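Ponthorpe Workshop
Gripper Comparison, Second Progress Report
Prepared for the Skinau fund, 27/06/2025

Dear all,

Thank you again for your patience with the first report, which was mostly a list of things we were waiting for in the mail. We have a good deal more to tell you now. The bench is up, both arms are running, and we have enough trials behind us to say something useful about which hands deserve our time for the rest of the grant.

As a reminder of what we promised you: the project compares two ways of handling small molded parts with a pair of robot arms. The first is the plain two-jaw gripper that came with our older setup, which we all call the Xavier because that was the name on the drawer it lived in. The second is a pair of fingered hands, run through the Jotalell controller. We said we would try both on the same parts, with the same people operating them, and write down what we found even where it was dull.

Where we are with the bench

The arms are mounted and calibrated, and we have stopped moving them, which took more willpower than you might think. Every time somebody had a better idea about the spacing we lost a day and a half to recalibrating, so in the end we picked a position that everyone could live with and agreed to leave it alone until August. The camera sits at the head position between the arms and looks down toward the table, so operators see more or less what they would see if the hands were their own. People who had never driven the system before settled into this view far more quickly than into the side camera we started out with, and we have put the side camera away.

Cabling was a nuisance for longer than it should have been. Our first routing let the cables tighten when a wrist turned all the way over, and twice the controller stopped the arm to protect itself. We gave them more slack and the stops went away. It cost us nothing but an afternoon and some grumbling, and I mention it mainly so that the Skinau groups who are planning similar benches can skip that particular afternoon.

What we have tried so far

We have logged 193 trials across both hand types. Each trial is one part, picked up from the table, passed between the two arms, turned, and set back down. A trial counts as good only if the part ends up the right way up without anybody touching it, and we have been strict with ourselves on that. An operator who nudges a part with a pencil has to write the trial down as failed (there was some pleading over this, I will admit).

The Xavier grippers are quick and very dependable on anything with two flat sides. For blocks and brackets I would not look any further, and neither would anyone else on the team. Round parts are another matter. The jaws touch a ring at only two places, so the ring swivels as soon as the second arm brushes against it, and the handover turns into a bit of a chase around the table. We tried rubber pads, then softer rubber pads, and then a notched jaw that a colleague cut for us. The notch helped with one diameter and made the others worse.

The fingered hands are slower to drive and a good deal more fussy to set up, but they have won most of us over on the ring parts. With a finger curled partway around the outside and the thumb low underneath, the ring has much less room to wander, and the other hand can come over the top and share the load before the first one lets go. The ribbed rings in particular have gone well. Our guess is that the ridges give the fingertips something to catch on, though we would like to run plain rings of the same size before saying so with any confidence.
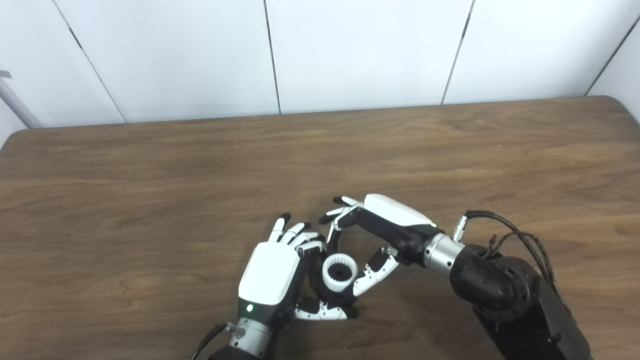
Problems and what we are doing about them

The biggest trouble is the moment of letting go. With both hands on a part, the operator has to decide which one opens first, and if they open too fast the part tips. Jotalell allows us to slow the opening speed, and at the slower setting the drops nearly stopped, but the whole trial then takes up to 20 seconds longer. We are now looking for a middle setting, and we may end up with a different speed for each hand.

The second trouble is wear. The fingertips on our most used hand have begun to polish smooth, and we think this explains a run of slips that had us blaming the software for most of a week. I owe the software people an apology and have delivered it in the form of cake. Replacement tips are on order, and from here on we will change them on a schedule.

Money

We have spent a little less than planned on parts and a little more on fingertips. I would like your permission to move $3000 from the travel line to spares. The visit that money was set aside for can be done as a video call, and a second full set of tips would mean that we never have to stop in the middle of a comparison. If this needs a form, please send it along and I will fill it in the same day.

Plans through August

We will finish the ring series first, including the plain rings, and then go back to the flat parts with the fingered hands so that the comparison is fair in both directions. After that we hope to try a mixed bench, with the Xavier gripper on one arm and a fingered hand on the other. Several of us suspect that this will suit our parts best, and it would certainly be the cheaper arrangement for any workshop that wanted to copy us. The full trial log will come with the next report, along with the settings we used, and you are very welcome to come by Ponthorpe before then and have a turn at the controls yourselves.

With warm thanks from all of us at the workshop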